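Drerville Works, Gear Assembly
Minutes of the Automation Working Meeting
Saturday, February 17, 2024
Location: upstairs room, Building 2
Chair: Shabani Laizer

1. Previous minutes
Minutes of the November meeting accepted with one correction. Under item 4, "Stilta line" should read "Stilta cell."

2. Status of the cell
The chair reported that the two-arm cell ran 1,984 gear placements since the last meeting. Of these, 487 were on the small spur gears and the remainder on bevel gears. The placement rate without operator help stands at 98 percent on bevels. The spur figure was not ready and will be sent with the next report.

Most stops on the spur gears are at pickup. A gear lying on its side has to be turned before it can go on a peg, and the program does not yet do this the same way each time. Hand assembly remains the reference for cycle time. The Nakutura plant has asked for the cell's stop log and will get it in the same format as ours.

3. Staffing and job content
The chair stated that no bench position is removed under the present plan. Bench hours on spur gears go down on day shift only. The hours move to cell tending, incoming inspection and rework.

Points raised from the floor:
Cell tending is paid at the bench grade. Several assemblers asked for the setter grade, as the tender clears faults and restarts the program. Referred to the pay review.
Tenders now stand for most of the shift. A stool at each cell was requested and agreed.
Rework from the cell arrives in batches toward the end of the shift. Inspection asked for it every hour. Agreed as a trial.
The question of who signs for a part placed by the cell was left open. At present the tender signs.

4. Gear placement task
The work at the cell was reviewed.

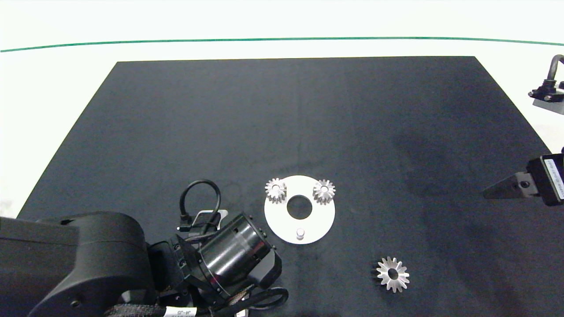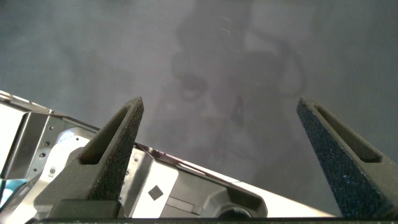
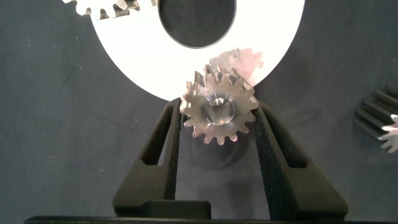
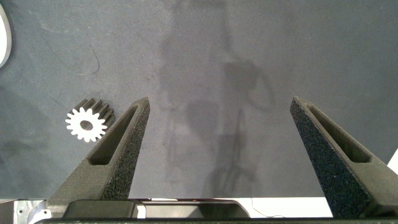 Small spur gear on the mat, gripper open.

Laizer was asked whether an assembler could do the same job faster by hand, and replied that for a single plate the answer is yes, and that the comparison should be made over a full shift with breaks and rework counted. A bench assembler disagreed in part. Over a full shift the hand figure drops, but a person feels a tight bore on the first try and sets the gear aside, and the cell will need some other check for that. The assembler asked that tight bores be logged separately from missed pickups, so that bench staff are not later told the parts were good. Agreed.

It was noted that bench staff know which gear lots run tight, and that this is not written down anywhere. Before hours are moved, two sessions will be held at the bench to record it. The sessions count as paid time.

5. Training
Tender training is now one day in the classroom and one at the cell. Those who have completed it reported that the classroom day covers menus they do not use and says little about fault recovery. The split will change to a half day in the classroom and the rest at the cell. Night shift will be trained on night shift.

6. Actions
Spur gear placement figure to be issued: Laizer.
Stop log to Nakutura: cell engineering.
Separate log code for tight bores: cell engineering.
Hourly rework pickup, trial: inspection.
Stools for cells: stores.
Grade question to pay review: Laizer.

7. Other business
The Stilta cell guard door sticks on closing. Maintenance has the ticket.
Request to move the shift handover board closer to the cells. No objection.

Next meeting to be set once the spur figure is issued.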